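Kenstead pre-purchase check, hand-held gripper units
Site: Brivow packing room, Monday
Checked by: Thabiso Shezi
Budget holder: Povilas Liepiņa

1. Finger pads seated, no lifting at edges. OK
2. Screws at finger joints tight. OK. Add to monthly list.
3. Body free of cracks. OK
4. Pinch points marked. NO. Labels not in the Skevever quote. Ask.
5. Operator gloves on hand. OK
6. Spare pads in stock. NO. Budget for 2 sets per unit.
7. Table clear of loose cable. NO. Coil and trailing lead to be moved before the next session.
8. Small parts in a tray. NO. Caps loose on the tabletop. Trays go on the same order.

Comments on cost
Skevever quoted 282 per unit, Esposito 269. Esposito leaves out the spare pads, so the gap mostly closes. We have 2000 for the year and I would hold some back for trays and cable clips.

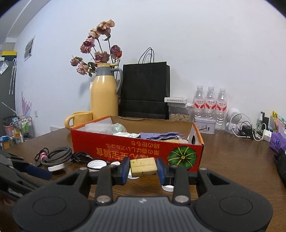

Povilas wants one supplier for units and spares. I agree, provided the labels in item 4 come at no charge. If they don't, go back to Esposito and ask for a price with pads included.

Items 4, 6, 7 and 8 stay open. Recheck in January before the order is signed.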